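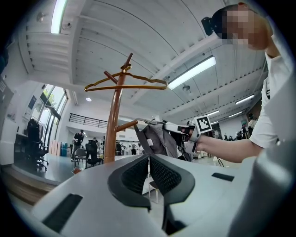
Should a robotics club spend its season on chores? I think it should, and gladly.

Home | Essays | Clubs | Archive

I've been reading Lenuța Cozma's notes from the Jircombe student project, and oh, I do love how much patience goes into hanging up one garment on a coat stand!
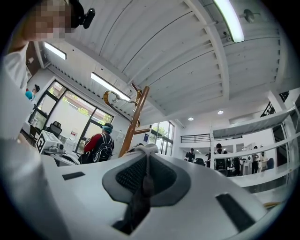 What do students learn from such slow work? They learn to watch their own hands, and I'd take that over 40 trophies (I know, I know, the kids like trophies).

Related
Seul-gi Maeng on club budgets
Our 3 favorite beginner builds

Contact | © Pleline | Back to top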